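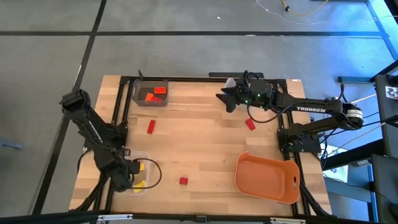 Moving Up: What Happens When Rare Disease Patients Outgrow the Children's Clinic

For most young people with a rare metabolic disorder, the first specialist they remember is a pediatrician. The same office has their blood results, their feeding plans and the emergency letter they carry to school. Then they get close to adulthood, and the office tells them they will have to go somewhere else.

The children's clinic at Stallwood has been working on that handover for several years. It follows patients with inherited disorders that most family doctors will never see. Until recently, a patient who aged out was given a summary and the phone number of the adult hospital in Condbridge, 70 miles away. Some made the call. Others kept refilling old prescriptions through their family doctor and dropped out of specialist care.

The scale of the problem became clear when the Głowacki Foundation paid for a review of old files. The foundation supports families in the region and had been hearing the same complaint at its spring meetings. The review looked at 468 former patients of the clinic and tried to establish where each one was being treated now. Many of the files ended with the referral letter and had no reply attached.

The foundation then agreed to fund a transition program, with Stallwood and Condbridge sharing the work. It starts early. Patients are introduced to the idea at 14, and from 16 they spend part of each appointment alone with the doctor or dietitian while a parent waits outside. They learn to order their own formula, read their own lab values and explain their condition to someone who has never heard of it.

That last skill gets the most practice. A person with a rare disorder may arrive in an emergency room where the staff need to look up its name. The clinic's nurses run through it with each teenager: what the condition is, what must not be given, who to call.

We use cookies to remember your settings and to count visits to our pages. By continuing to read, you agree to our cookie policy. Accept | Manage preferences

The paperwork changed too. The old transfer file could run to 20 pages, much of it copied lab reports. Its replacement is a two-page record kept in Stestunum, the patient record system both hospitals now use. The first page is for emergencies. The second covers diet, medication, past hospital stays and the patient's own notes on what matters to them. Patients can open it on a phone and correct it.

Between the last pediatric visit and the first adult one there is now a joint appointment, held at Stallwood in the late afternoon so that students can attend after class. The adult team drives up from Condbridge for it. The joint visit takes longer than a normal one, and the two hospitals spent months working out how to bill for it.

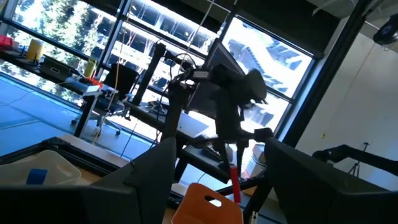

One mother in the program told us that the joint visit was harder on her than on her son. She had kept his food diary since he was a baby, and she said she sat in the waiting room with nothing to write down. "He came out and told me his next appointment was in March and that he'd already put it in his phone," she said. She still asks to see his lab results. He sends her most of them.

Parents have asked for more help of their own, and the foundation has begun an evening group for them at Condbridge. Insurance is the usual topic. Medical formula that was covered for a child may need a new approval for an adult, and a gap of even a few weeks can be serious for some patients. The program's social worker now starts those applications six months before the transfer.

Distance is still a difficulty. Patients without a car depend on a bus that takes most of the morning, and video visits cannot replace a blood draw. Condbridge is looking at whether samples could be taken at local labs and sent on by courier. Funding for the program is in place through next December, and the two hospitals are preparing a joint application to extend it.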